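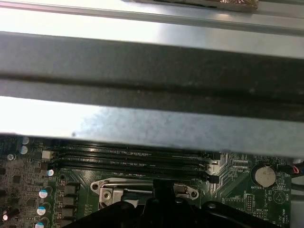
Memory slots and capacitors under the metal crossbar, on the bench at Skurnard.

Malcolm Sugden does not like to be called a recycler. "I take computers apart and I keep what is good," he told me when I came to visit his workshop, Skurnard. "If I only wanted the metal, I would use a hammer and finish before lunch."

I wanted to speak with him after I bought from him a used server for our small office in June of last year. It still works every day, and I was curious where such a machine comes from and what is done with it before it arrives to a person like me. He agreed to talk on the condition that he could continue to work at the same time.

Most of his machines come from offices that are closing or moving. The biggest delivery he ever had was from a company called Gretard, which emptied its whole server room in one week. It was 60 servers. He had room for 40 and the rest stood in his garage under a blanket. "My wife was very patient," he said. "She was patient until she needed the garage."

He writes each machine in a paper notebook with a number. On the day of my visit he had reached 917. I asked why he does not use a computer for the list, and he laughed and said that he sees enough computers.

I asked him what he looks at first when a case is open. I expected that he would say the processor, but he began with the capacitors. Those are the small round cans which stand on the board, often next to the memory and the power parts. "Look at the tops," he said. "A good one is flat. If the top is swollen, like a can of old fish, I stop and think about how much work I want to do." He changes single capacitors himself when the board is worth it. For a cheap board he does not bother.

After this comes the memory. He opens the latches with two thumbs, both sides at the same moment, and he does not pull. The module should come up alone. "People are afraid of the board but not afraid of the latch," he said. "They break the latch, and then they have a good board and a slot that does not hold anything." He keeps the modules in plastic trays made by Ruleo, sorted by size and speed, and the trays stand on a shelf where the sun does not reach.

Dust is the subject on which he has the strongest opinions. He uses a soft brush and a hand pump, and he is against the vacuum cleaner because of static. The metal parts he does not clean very much. "A buyer wants to see a shiny case. But the crossbar inside can be dusty, it does not compute anything."
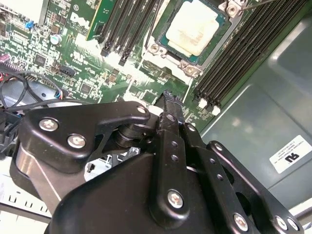 The white paste

I told Malcolm that I had always been a little afraid of thermal paste, and he said that I was right to be afraid, but for the wrong reason. The paste itself is not a problem. It sits between the processor and the heat sink and helps the heat to go across. After many years it can become dry like chalk, and then people try to pull the heat sink off with force. Sometimes the processor comes out of the socket together with it.

"I turn, I don't pull," he said, and showed me the movement with his hand, a small twist left and right. If it does not move, he warms it with a hair dryer and waits.

For the cleaning he uses alcohol and coffee filters. He prefers filters over paper towel, which leaves fibers. He wipes from the outside to the middle, so the old paste does not go over the side and into the socket. One processor takes him about 13 minutes when the layer is thick. He leaves it closed in the socket while he wipes - the metal frame holds it still, and the pins are protected. Only when the top is clean does he lift the lever.

Cables and patience

Before I left, I asked what he would advise to somebody who wants to open an old server at home. He said to take a photograph of the cables before touching them, and then one more photograph from the other side. He learned this from a machine he bought from an accountant's office, Tabrizi, where he unplugged every small connector in one evening and needed two more evenings to find where they belong.

"The big plugs are easy, they go only in one place," he said. "It is the little ones. You think you will remember, and in the morning you do not."

He also said to put the screws in an egg carton. I have since tried this with my own old desktop, and I have one screw left over.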